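Sourdough starter smells of nail varnish, is it dead?

Posted in March by Helju Bite
Reading time: 2 min
Print | E-mail

I was given a jar of starter by a neighbour and christened it Dona. For six weeks we got on well. Then I went to my sister's, came home and took the lid off, and it was like walking into a beauty salon. Grey liquid on top, no bubbles. I've fed it once and it sulked. Do I bin it, or is there a way back?
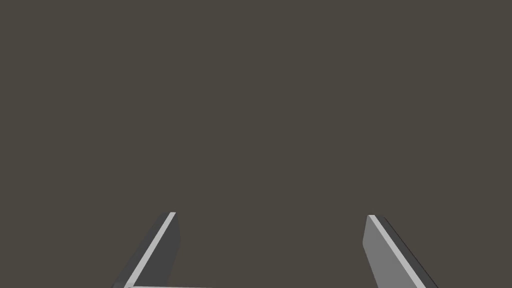
Should the grey liquid be poured off or stirred in?

Either will do. Pouring it off gives a milder loaf, and stirring it in keeps the sourness, if you like your toast to fight back.

Vörös

Hungry, that's all. Keep a spoonful, throw out the rest, and feed it equal weights of flour and water morning and night until it doubles between meals. Wholemeal perks it up faster than white.

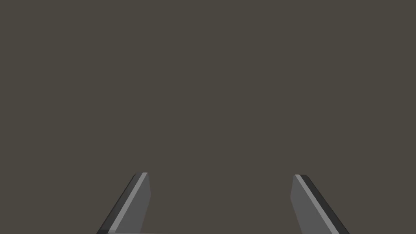 If there's pink or orange in it, or fur, then it does go in the bin, jar and all if you're squeamish. Otherwise put it somewhere warm and stop lifting the lid every ten minutes. Mine once spent a whole winter behind the pickles and came back with no hard feelings, though the first loaf could have held a door open.

Skirkard

Just buy yeast. 57p a tin at my corner shop, never needs feeding, never needs a name.

Cultetti

Same smell here last summer, moved it to the fridge and feed it once a week now. Rye flour. Good luck with Dona.

Print | E-mail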